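**Skiltwood Supper Club to Reopen in April Under Longtime Cook**

The Skiltwood, a lakeside supper club that has been dark since last fall, will reopen in April with its Sunday chicken dinner, its relish trays and most of its old kitchen crew.

Virgilio Fajardo, who cooked at the restaurant for 21 years, has bought the business from the Pelkonen family. The sale includes the building, the dock and the recipes, among them the sour cream rye that goes out with every dinner.

"People kept stopping me at the gas station to ask about the bread," Fajardo said. "I had the recipe in my head anyway, but it's nice to have it on paper."

The dining room will seat 81, a few less than before. Three booths along the north wall have been taken out to make a wider path to the restrooms. The bar stays where it is, and so does the piano.

Dinner will be served Wednesday through Saturday starting at 4:30 p.m. The Sunday chicken dinner will run from 11 a.m. until the chicken is gone. Reservations are taken for parties of six or more – everyone else can put a name in at the bar.
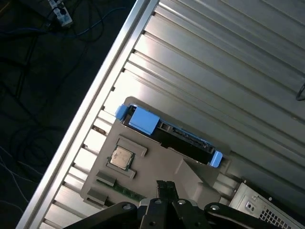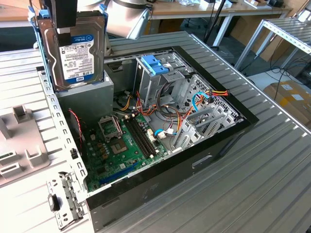
*Metal worktable with cables on the floor beside it (first photo); open desktop computer with its 1TB drive lifted out (second photo).*

The menu will look familiar to regulars. Broiled walleye, prime rib on Saturdays, liver and onions, and the popover basket all return at the front of the card. New this season are a smoked whitefish chowder and a beet salad from Ronja Hovland, who joins as second cook after four summers at Flidier, a bakery and lunch counter across the lake.

Hovland will also handle desserts. The grasshopper pie is staying. A cardamom custard will be on the menu through June and may stay longer if it sells.

Arvid Kvam returns to run the bar, where brandy old-fashioneds will be made with the same cherries as before, put up in-house each July. Last summer's batch came to 338 jars, and some are still on the cellar shelves.

Gift certificates issued by the previous owners will be honored through the end of the year. Guests should bring the paper certificate, as the old records are incomplete.

The restaurant is hiring servers, a dishwasher and a weekend host. Applicants can stop by the kitchen door any weekday afternoon and ask for Fajardo or Hovland.

**Press contact:** Amirul Kusuma, Skorik Communications, for The Skiltwood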